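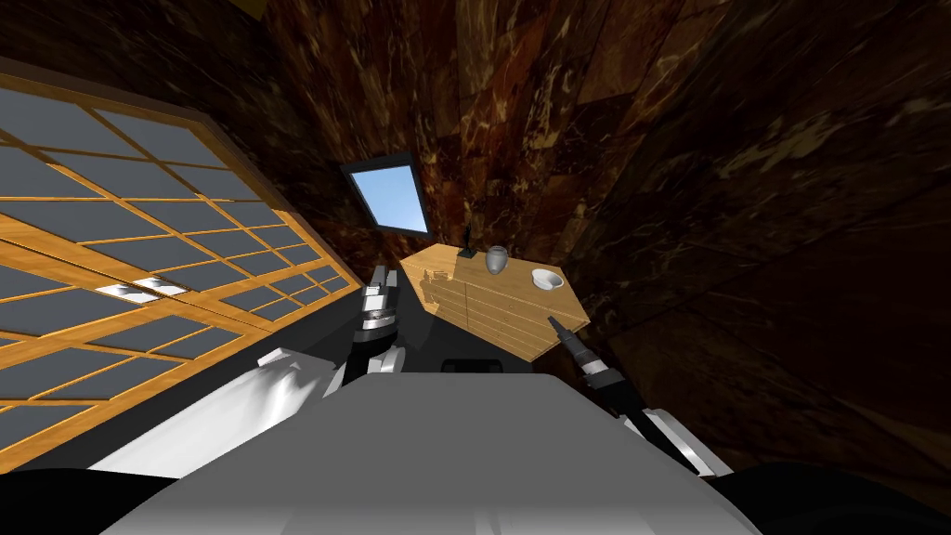
A rendered test room in our simulator, with both grippers near the dresser.

The tilted room and the honest planner

By Kwabena Kyei

For three years I have worked on motion planning for robots with two arms, and for most of this time I believed that a good simulator is one which looks like a real house. We paid for marble textures. We paid for sunlight on the furniture. Today I think we spent this money in the wrong order.

Consider the room at the top of this page. The dresser leans, the window leans, the walls lean with them. A person understands at once that the view is tilted and the building is fine. Our old perception module, which we called Tan, did not understand this. It had learned, from 2,732 upright scenes, that the top of a furniture is always a horizontal line. When the view was rotated, it placed the vase and the bowl in positions where gravity would never permit them to stay, and the planner believed every word.

My colleague Glenys Stubbs wanted to collect more tilted scenes and train again. I was against it, and we argued for most of July. My opinion was, and still is, that the tilt of a camera should not be learned from pictures when the robot already knows it. The joint angles are there. The transform from base to camera is there. We only have to pass it along — and in our software it was thrown away two steps before the detector.

We changed this in Rostau, the present version. Every detection now carries the camera transform and a measure of doubt. If the doubt is too big, the planner must stop the arm and ask for another view. On our set of 289 reaches, contacts with the furniture fell to 3. The work took roughly 200 lines of code, and no new textures.

Glenys answers that transforms are also wrong sometimes, for example when a joint encoder drifts. She is right, and I have no complete reply. But an encoder error can be measured and written in a log, while a habit inside a network is very hard to find. I prefer the mistake that I can look for.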